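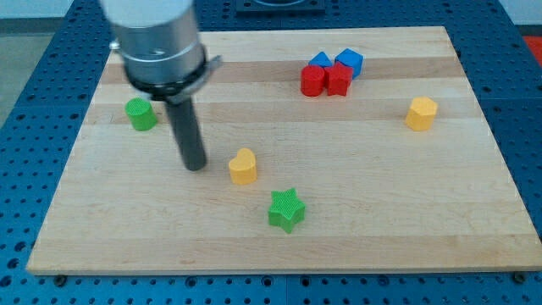

## Antes de encender el brazo: lo que sí hago y lo que me creo a medias

Llevo tiempo leyendo consejos de seguridad para brazos robóticos en talleres pequeños y la mitad me parecen copiados de un folleto. La guía de Burness, por ejemplo, dedica 64 páginas a la normativa y no dice en ninguna cómo sujetar una tabla. Pues con tornillos, señores.

- **Fijar el tablero.** Uno de arce, atornillado a la mesa perforada por el borde delantero, me da más confianza que cualquier ventosa. Las mordazas Grutadex las probé en mayo y las devolví.
- **Primera pasada en vacío.** Con la varilla bien alta y a velocidad mínima. Me dicen que el simulador de Trustent ya lo comprueba todo. Será, pero yo sigo con la mano en la parada de emergencia.
- **Piezas de prueba baratas.** Bloques de madera de colores: un cilindro, una estrella, un corazón. Si el programa se equivoca, se lleva por delante un bloque y no una pieza de encargo.
- **No empezar por lo apretado.** Cuatro bloques casi pegados son mucho más difíciles de empujar por separado que uno suelto. Dejad el grupito para el final.

### Sobre las pegatinas y los certificados

Un vendedor de Bakke quiso cobrarme 500 euros por una «revisión de conformidad» que consistía en mirar el cable y pegar una etiqueta. La evaluación de riesgos hay que hacerla con la herramienta que vais a usar y en vuestra mesa – que el brazo traiga su declaración no cubre lo que le colguéis en la punta.

Tampoco me convence eso de que un brazo «colaborativo» no necesita distancia. Depende de la velocidad, del peso y de lo que lleve puesto. Una varilla rígida apuntando hacia abajo pilla un dedo contra la madera igual que cualquier prensa.

Y apuntad en un cuaderno cada cambio de herramienta, con la altura a la que queda la punta. Yo lo dejé de hacer una semana y lo pagó el tablero.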